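4.2 Slip at the tray rim

Of the 400 trials in the toy kitchen task, 16 ended in a protective stop. Most of these stops had simple reasons, such as a lost network packet, and we do not discuss them further. The remaining type is more interesting for safety. When a gripper came down near the rim of the tray, the planner of the Tadulen controller sometimes treated the rim as part of the tabletop. The finger then pressed on the rim, the force limit was reached late, and the arm pushed the tray sideways before it stopped. Figure 3 shows the workspace from two views.

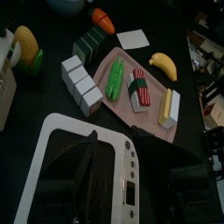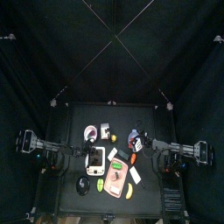 Figure 3. Workspace of the toy kitchen task, with the pink tray and the toy banana in both views.

The low rim was not present in the collision model, which was made with a flat plate from an earlier study (Fodor and Kun). We first suspected the calibration of the wrist camera, and we repeated it in September – without any change in the result. In trial 1151 of the combined log the second arm was also moving, and its own stop came later than that of the first arm. Such a delay is a fault by itself. After the rim was added to the model and both arms were connected to one stop signal, we repeated the same motions and the late stop did not appear again.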